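Henel replacement finger pads, soft black, for Dulard hand-held gripper

Set of 4 pads (two fingers, inner and outer side). Screws are included. Fits also the older Haslam body if you use the adapter plate, sold separately.

Important notice about pad wear, please read before you order

On 1st June we changed the fixing of this pad. In the previous version the soft layer was held only with glue. Some customers wrote to us that the lower edge starts to fray, and then a strip of the material hangs down from the finger. We tested the pads again in our workshop in Wonddale and we got the same fault after 2000 closings, mostly when the finger touches the rim of a basket or a box on the way down.

A loose strip is a safety matter and also a matter of bad results. It can be caught between the finger and the object, so the jaw does not close completely but the width sensor still reports a good grip. In one case a phone was dropped from the height of a table. Nobody was hurt, but the screen was broken and the customer was right to complain.

What is different in the new version

The soft layer now goes around the lower edge and is pressed under a small metal bar. The bar is held by 2 screws. The thickness of the pad is the same as before, so you do not need to calibrate the width again.

What to check on your old pads

Look at the lower edge of every finger before you start to work. Small scratches and a dull surface are normal and do not change the grip. Stop to use the pad if a strip hangs down, if the edge is open, or if you can move the soft layer with your fingernail. Please do not cut the strip and continue, the glue behind it is already weak. Do not repair with tape, it slides on smooth plastic.

Exchange

Pads with the old fixing are exchanged free until the end of October. Write to Marichka Koval in customer service with your order number and one picture of the edge. Technical questions about the adapter plate go to Stuart Bunting.

Delivery time: 3 working days. Old pads do not have to be sent back. 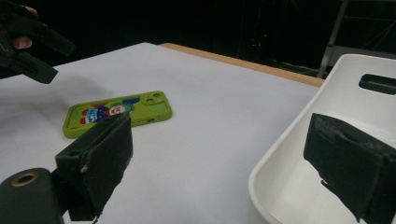 Finger with frayed lower edge (right), over a white basket. Replace the pad in this condition.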